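5th January

Decorations down, finally, a day ahead of the deadline, which I am told is bad luck in one direction or the other. The tree went out through the back door and left most of itself on the mat. I have decided those needles live there now.

Letter from Vermeulen about the boiler cover. They want £223 for the year and have enclosed a leaflet of a woman in a jumper touching a radiator with real feeling. Put it behind the clock with last year's.

Annick Simard came to lunch and stayed until the light went. She has moved to Bralcombe for the sea air and reports that so far it has mainly been sea rain. She can see the water from the landing if she stands on the second stair and leans. For this she pays more than I do. She was very nice about the fish, and I was very nice about the photographs of her landing, so honours even.

The rice was another matter. I cook rice as though expecting a coach party. I have owned the same measuring cup for 11 years and have yet to believe a word it says. Annick says you use your knuckle. I used my knuckle and we had enough for Clollwood and the outlying farms.

After she had gone I sat down for five minutes with the Sketano catalogue (87 pages of boxes to put other boxes in) and got up an hour later wanting a thing for lids. I do not have a lid problem. I have a drawer that won't shut, and that's a drawer problem.

Then the washing up, or the approach to it. My method is to bring everything to one place and look at it. The big round tray is the best thing I own for this, being large enough to carry the whole business in one go and black enough to show every single grain of rice that ever fell on it. I got the dish rack out as well, to show willing. It is enormous. I bought it in August in a fit of optimism and it takes up so much of the table that there's hardly room to make the mess it is meant for.
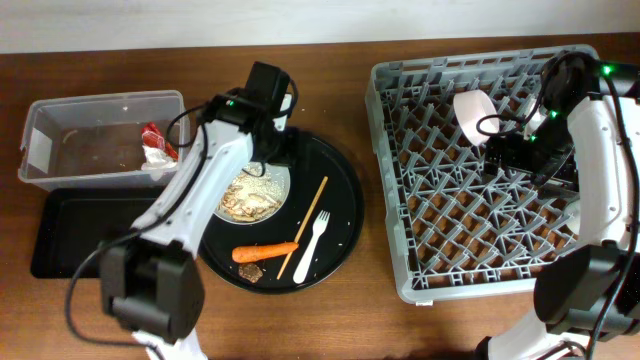 The table at close of play. Rice on the plate, rice on the tray, one chopstick.

One chopstick is how these things go in this house. They come in pairs and leave separately, like guests who've had words. I have a jar of singles by the cooker and use them for testing cakes.

The clear plastic bin was going to be the New Year system. Everything for throwing out goes in it, it gets emptied every night, and I become a different woman. Five days in, it has a red and white wrapper in it and I have been stepping round the subject ever since. At least you can see what you're avoiding. I suppose that's what you pay extra for with see-through.

Remaining fish to go in the fridge under a saucer, where I'll find it at the weekend and be stern with it. Must ring Annick about her scarf, which is on the banister. Also bulbs for the hall, stamps, and something for the mat.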